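Gripper keeps dropping thin pens, which rules should we follow before we write the procedure?
Tags: wrist camera, gripper, work rules, small parts

Lihua Jiang
Hello all. We run a small sorting cell in Kukcombe. The arm picks up felt markers one by one from a white corrugated plastic sheet and puts them in a tray. I was asked to write the work rules for the operators, and I have no example to copy from. My questions are these. Must the caps be on or off during the pick? How close may two markers lie beside each other? And who is allowed to reach in when a pick fails?

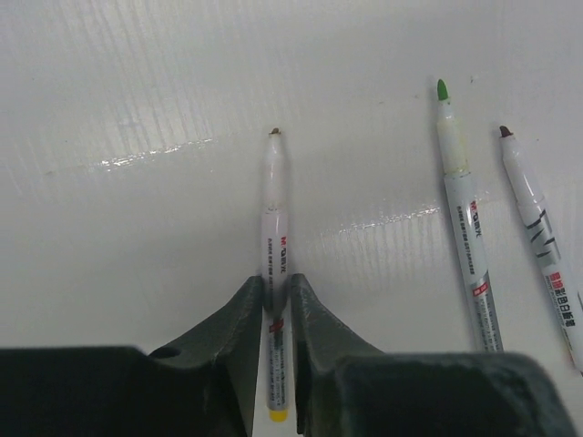
At the moment we keep the caps off, so the camera sees the tip colour directly. The glare from the ridges bothers me a little, but I don't know if a rule should speak of it. Our log has 2296 picks and 1139 of them were done before I joined, with no written rule at all. I would like to do it properly now.

Vasilis Trajkovski
I wrote such rules for our Bruvik line, so I can tell you what we kept after two years.
Reaching in: only with the arm stopped and the stop button pressed by the same person who reaches. Not by a colleague. Write this first, on its own line.
Spacing: we ask for one finger width of free sheet on both sides of the part to be picked. Parts that touch each other are separated by hand before start, with the arm stopped as I said.
Caps: choose one way and stay with it for the whole batch. If they are off, put a time limit, or the tips will dry out.
Glare: yes, put it in. We turn the lamp until the bright lines are away from the pick area, and the operator signs for this at start of shift. Wipe the fingers at the same time - dust on them makes a smooth barrel slip.
Please also check your risk assessment. Work rules don't replace it.

hsieh_2000
just use softer finger pads, we never wrote any rules and its fine

Lihua Jiang
Thank you Vasilis, this helps me very much. I will take the spacing rule as you wrote it. For the caps I will begin with a limit of ten minutes and see.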